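The biscuit tin does not need a rival

My neighbour Pallavi Bajpai spent 900 rupees in May on a jewellery organiser. It has a velvet lid, a row of slots for rings, hooks for chains and a shallow tray whose purpose neither of us could work out. By the end of the month the rings were in the slots, the hooks were bare, and everything she wore during the week was in a saucer by the bathroom tap.

I don't tell this story against Pallavi, who is tidier than I am. I tell it because I have now watched three households go through the same thing, mine included, and I have stopped believing that the trouble lies with the people. The organiser is a bad idea. It was designed by someone who imagines that jewellery comes in kinds, and that each kind stays the size it was when the box was made.

Look at what most of us own. A few good pieces, which live in a locked cupboard and don't concern me here. Then the rest: beads from a fair, a bangle that came in a set and outlived the set, chains bought for one wedding, something stretchy from a niece. None of it is worth much and all of it gets worn. It needs a place you can drop it into at eleven at night with the light off, and it needs a lid. In most homes I know, that place is a tin that once held biscuits.

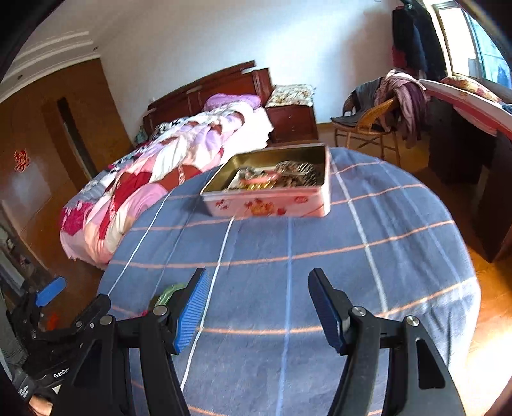
The case for compartments

The argument on the other side goes like this. Things in a heap get tangled and scratched, you forget what you have, and you end up wearing the same two bracelets all year. Seema Kandpal, who runs a small shop selling storage boxes under the name Grestis, put it to me with some force. A tin, she said, is a drawer with no drawer. You can't see the bottom without emptying the top.

I grant her the tangles. Fine chains and a deep tin don't get on, and I have sat with a pin and bad temper over a knot I made myself. But I am less sure about the forgetting. People with compartments forget too. They forget the compartments. My sister-in-law Urmila Chaudhary has a three-tier stand that turns on a base, and she can tell you what is on the top tier.

As for wearing the same two bracelets, I suspect that is simply what people do. They have favourites. No amount of velvet is going to make me wear the earrings I don't like.

What also gets left out of the sales talk is the price of getting it wrong. A stand with the wrong number of hooks is 2,000 rupees of clutter that you can't quite bring yourself to throw out. A tin that doesn't suit goes back to holding buttons, or rice, or biscuits.
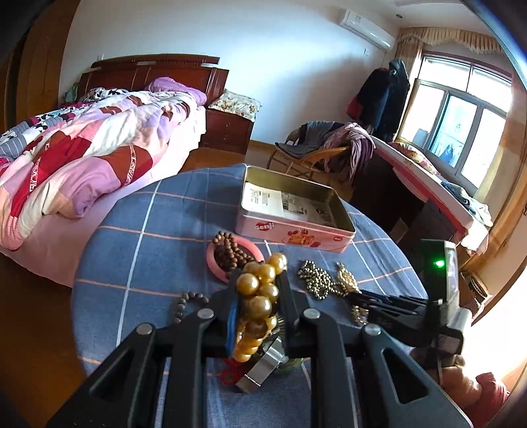
Emptying the tin is the part I will defend hardest. Twice a year, when I remember, I tip mine out on a cloth and go through it. You need a proper table for this and something soft on top, so that the beads don't roll off and under the bed. A checked tablecloth like the blue one does the job nicely, though small gold chains will always end up in a tangle at one side whatever you put under them. Some things keep each other company without being asked: a strand of brown wooden beads will sit quite happily inside a pink bangle, and I would put the pair back just like that. Paper I would have out. Leaflets and printed slips have no business at the bottom of a jewellery tin, and mine collects them as well.

It takes me the length of one cup of tea, and I find things. Last time it was an anklet I had accused my cousin Nisha of borrowing. The sorting is the only system I have ever kept up, and I think I keep it up for the plain reason that it is pleasant. You handle each thing, try a few on, decide that the clasp on one is past saving. Seema's customers, with everything on show, have no excuse to do this.

There are limits. I wouldn't put silver you care about loose in with metal bangles, and I wouldn't put anything damp in a closed tin at all, after a monsoon in which I ruined a pair of my mother's clips. A cloth pouch inside the tin solves the first. The second just needs an hour of patience, and a windowsill.

Pallavi has since moved the contents of the saucer into an old shortbread tin. The organiser is on top of her wardrobe, and she has asked if I know anyone who would like it.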